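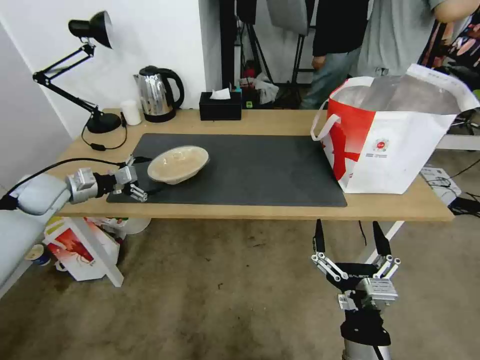

Clearing a Shared Table After a Takeout Meal

Hamcombe House Services: Household Guidance for Residents

This page sets out the recommended method for clearing a work table that is also used for meals. It applies to the study rooms and to the common room on each floor.

Before the meal

Place a desk mat over the part of the table where food will be set down. Keep the lamp, the kettle and the tissue box along the back edge, and run the lamp cord where it will not be caught by a sleeve or a plate. The delivery bag should stand at one end of the table. A bag with a foil-like lining may be kept and used again if it is clean inside.

After the meal

Remove all dishes and cups before wiping. A dark gray mat hides grease well, so wipe the whole surface, including the corners. Use a cloth wrung out in warm water with a drop of dish soap, then a second cloth with plain water. Leave the mat flat for 30 minutes before papers are put back on it.

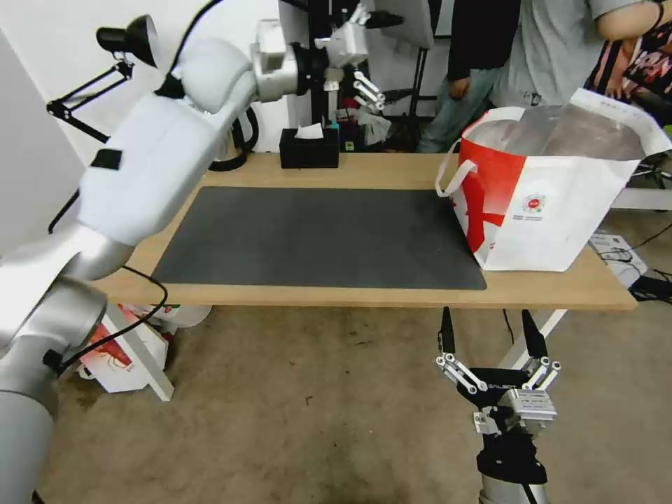 Zohreh Kazemi writes that she lifts the mat once a week and wipes the tabletop as well, as crumbs work their way under the edge and scratch the finish. House Services supports this practice.

Cups and bowls

Empty any remaining drink into the sink before a lidded cup goes into the trash. Take off the lid and straw first. Bowls that are to be kept should be rinsed soon after use and washed in water no hotter than the maker advises. Shallow bowls should not be stacked while damp.
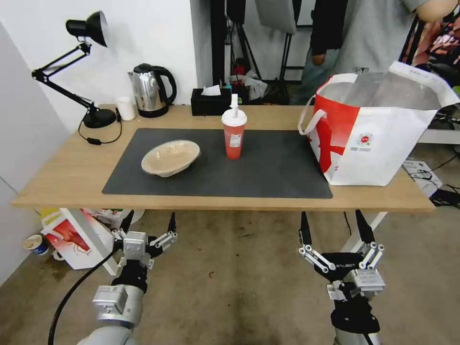
Oval bowl and lidded cup on the desk mat, with the bag at the right.

Shells and food scraps

Scraps with a strong smell should be tied in a small bag and taken to the Granamska Street bins the same evening. They should not be left in the room bin overnight. Use tongs or a spoon to move food out of a serving bowl, and keep a tissue at hand for drips. 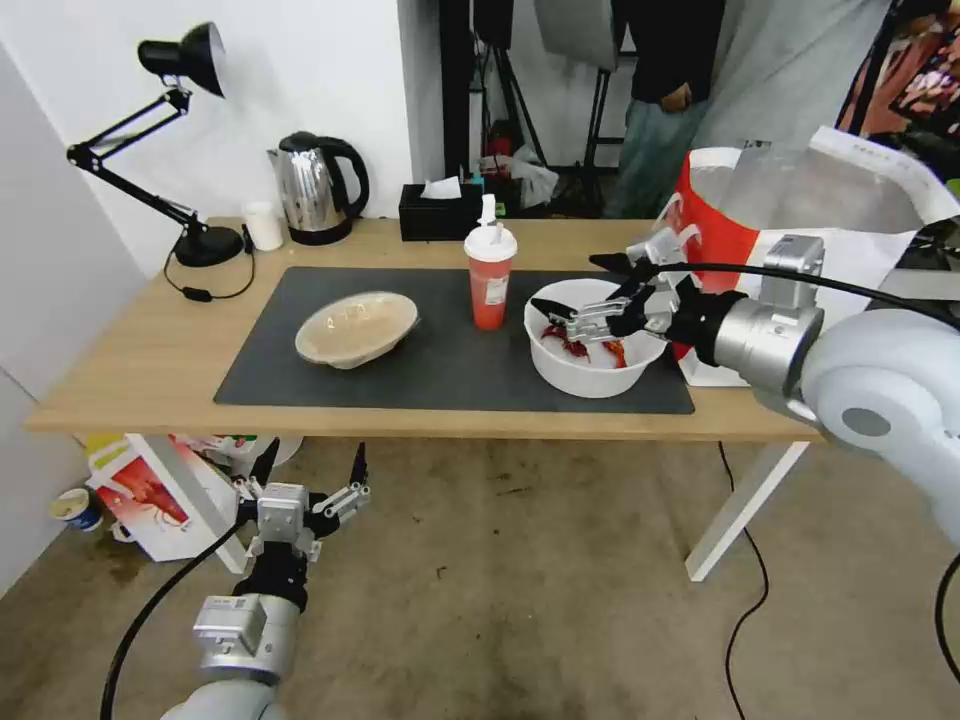

May the kettle stay on the table during a meal?
It may, provided that it is switched off, stands on its base and is well back from the front edge.

Spare cloths are kept in cupboard 16.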